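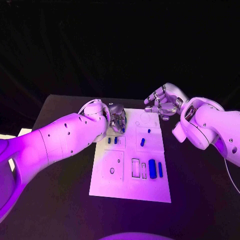
How Does a Game Know Where You Touched the Screen?

Pevville Center for Play and Computing
Learning Pages for Young Visitors

When you play a game on a tablet, you tap a door and the door opens. You drag a puzzle piece and it follows your finger. The tablet has no eyes watching your hand, and the glass does not bend when you press it. How does the game know where your finger is?

This page explains what happens between a touch and a move in a game. Words in the list at the end may be new to you.

Your body can carry electricity

Electricity is something we usually think of as being in wires and batteries. It can also move through people. Your body contains a great deal of salty water, and salty water lets electricity pass through it. The amount involved in using a tablet is so small that you cannot feel it.

Most tablets and phones use this fact. Under the top layer of glass there is a grid of very thin lines, made from a material that carries electricity and is clear enough to see through. Some of the lines run up and down. The others run from side to side. Where the lines cross, the tablet keeps a small electric charge.

When your finger comes close to a crossing, it changes the charge there by a tiny amount. The tablet notices the change. This kind of screen is called a capacitive touch screen.

Finding the exact spot

A finger is much wider than one of the lines in the grid, so a single touch changes the charge at several crossings at once. The change is strongest under the middle of your fingertip and weaker toward the edges.

A small chip inside the tablet measures all of these changes and works out where the center of the touch must be. It then describes that place with two numbers. One number says how far across the screen the touch is. The other says how far down. Together they are called coordinates, and they work in much the same way as the letters and numbers on the edge of a street map.

Suppose the chip reports a touch at 500 across and 300 down. Those two numbers are all the game needs to know the place. The game does not receive a picture of your finger, and it cannot tell whether you used your thumb or your smallest finger.

The chip checks the whole grid again and again, many times every second. If the numbers change a little with each check, the tablet understands that your finger is sliding. If the change in charge disappears, the tablet understands that you have lifted your finger.

What the game does with the numbers

A game is a long set of instructions written by people called programmers. The game keeps track of where everything is on the screen, including buttons, doors, coins and characters. When the tablet sends it the coordinates of a touch, the game compares them with its own list.

In the treasure game at our Giltby Gallery, for example, there are 4 chests on the screen. Each chest has an invisible box around it. If your touch falls inside one of these boxes, the game opens that chest. If your touch falls anywhere else, the chests stay closed.

The invisible box is called a hit box. It is often a little larger than the picture it belongs to. Programmers do this to be fair to players, as it is hard to tap a small thing exactly in the middle, especially when it is moving.

Taps, drags and swipes

A game must also decide what kind of touch you made. It does this by looking at where the touch began, where it ended and how long it lasted.

A tap begins and ends in nearly the same place, and it is short.

A long press stays in the same place for more time.

A drag moves across the screen while your finger stays down.

A swipe also moves, but it is quick, and your finger is often still moving when it leaves the glass.

A pinch uses two fingers that move toward each other or apart. Many games and maps use it to make things smaller or larger.

Screens that can follow more than one finger are called multi-touch screens. They allow two or more people to play on the same tablet. The Ramanauskas Table, in the main hall of the Center, runs a marble game made for 4 players, who all touch the screen at the same time. The game remembers each touch separately and gives each one its own label until the finger is lifted.

Why gloves and water cause trouble

Wool does not carry electricity well. If you wear thick wool gloves, your finger is held away from the grid and the change in charge may be too small to notice. Gloves made for touch screens have special thread in the fingertips that does carry electricity – look for fingertips that are a different color from the rest of the glove.

Water causes a different problem. Drops of water on the glass can change the charge as well, so the tablet may report touches in the wrong place or miss real ones. Wiping the screen with a soft, dry cloth usually helps.

A plastic pen cap will normally do nothing at all. A pen made for touch screens works because its tip can affect the grid as a finger does, or because it sends a signal of its own to the tablet.

Older screens worked in another way

Some older game machines and ticket machines have a screen that must be pressed. These are called resistive screens. They have two thin layers with a small gap between them. Pressing the top layer pushes it down until it meets the bottom layer, and the machine measures where they meet. This kind of screen works with a glove, a fingernail or a plastic pen, but many of them can follow only one touch at a time.

Try it with an adult

Ask an adult for a tablet with a drawing program. Draw a line with your fingertip. Now try with the tip of your fingernail, held so that no skin is near the glass. Next, put a piece of paper over part of the screen and draw through it. Write down which of these made a line – your results may not be the same as a friend's, as tablets differ. Please do not use anything sharp, and keep liquids away from the charging socket.

Words to know

Capacitive: a kind of touch screen that notices changes in electric charge.
Chip: a very small set of electric parts that does calculations.
Coordinates: two numbers that describe a place on the screen.
Hit box: the invisible area around an object in a game that reacts to a touch.
Programmer: a person who writes instructions for computers.
Resistive: a kind of touch screen that works by being pressed.

Classes visiting the Center may ask for the printed version of this page at the Cesanov Desk.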